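Hercombe Community Garden – Minutes of the August Meeting

Meeting opened at 7 pm in the back room of the Clirham Library. There was a great turnout for a summer evening, and several new plot holders came along to introduce themselves. Welcome, all of you!

Minutes of the July meeting
Read and approved with one correction: the row cover in the shed is for everyone to use, and the July minutes had it down as belonging to the herb beds.

Matters arising
The gate latch has been fixed and closes with one hand now, even with a full wheelbarrow in the other. The wasp nest by the compost bays is gone. The sign for the south path still needs a second coat of paint.

Growing report
What a month! The tomatoes on the lower plots are the best we have had since the garden opened, and the pole beans have passed the top of the trellis and are headed for the neighbor's maple. Squash bugs showed up on the east side, so please check under the leaves and scrape off the eggs when you water. The shared cucumbers are ready to pick every day at this point. Take some home, take some to work, leave some on a porch.

The Trummer plums are starting to drop. Members agreed to pick the two trees early and let the fruit finish indoors, which should keep more of it away from the squirrels.

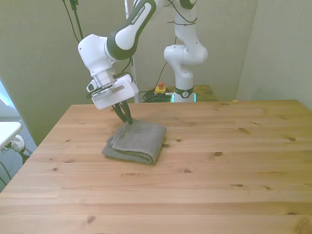 Water
Rain has been thin and we are leaning on the barrels. The two new ones from Skostico are in place behind the shed and hold 400 gallons each, so that gives us 800 gallons back there when they are full. They filled to the brim in the one big storm we got, and everybody who was there that night came back soaked and very pleased. Please close the tap all the way – it takes an extra quarter turn after it feels shut.

There was a long talk about watering times. Some members can only come after work and would like the hoses free in the evening. Others pointed out that mornings are easier on the plants. It was agreed to leave the hoses open at all hours and ask people to soak the roots and skip the leaves. A drip line for the shared beds was suggested, and there was a lot of excitement about it. Prices to be brought to the next meeting.

Harvest supper
Going ahead! Long tables on the center path, doors open at 4 pm, food at 5. Everyone brings a dish with at least one thing grown in the garden (mint in the iced tea counts). The fiddle group from last year has said yes again. We still need serving spoons, citronella candles and someone with a truck to fetch the benches from the church hall.

Fall planting
Garlic order goes in at the end of the month. Hardneck won the vote by a wide margin. Kale and spinach starts will be on the potting bench, first come, first served, and please write down what you take on the clipboard.

Any other business
A member asked if the seed library could be moved out of the shed before the damp weather. Agreed, location to be decided. Lost: one green trowel with tape on the handle.

Meeting closed at 8:40 pm, followed by peach cobbler. The September meeting will be held in the same room at the same time.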